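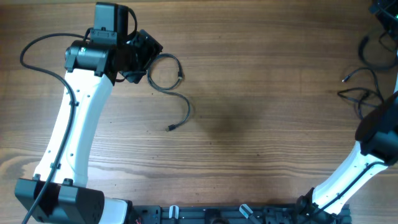 Par Arnaud

Moi, mon travail, c'est de m'occuper de deux bras robots. Ils sont fixés à une table en bois, un à gauche, un à droite, et je les ai appelés Cundska et Takby. Le mardi matin, avant de les faire bouger, je leur fais une petite visite médicale !

Je commence par couper le courant. Toujours ! Un bras robot, c'est costaud, et je n'ai pas envie de me faire pincer les doigts. Ensuite je regarde les articulations, les gros blocs noirs. C'est comme ton épaule ou ton coude : c'est là que ça plie. Les parties blanches, elles, ressemblent plutôt à tes os - bien droites, bien dures.

Après, je passe aux vis. J'en ai 84 sur ma liste (oui, c'est long) et je les vérifie avec une petite clé. À force de bouger, une vis peut se desserrer, un peu comme celles de ta trottinette.

Et puis il y a les câbles, mes préférés. Celui qui longe le bras est tenu par de petites pinces noires, mais il fait une grande boucle près du coude. Essaie de coller un fil bien tendu sur ton bras, puis plie-le : ça tire ! La boucle laisse de la place pour bouger.

Quand j'ai fini, je range les câbles qui traînent sur la table, je rallume, et je demande à Cundska de se plier tout doucement. Takby passe en deuxième.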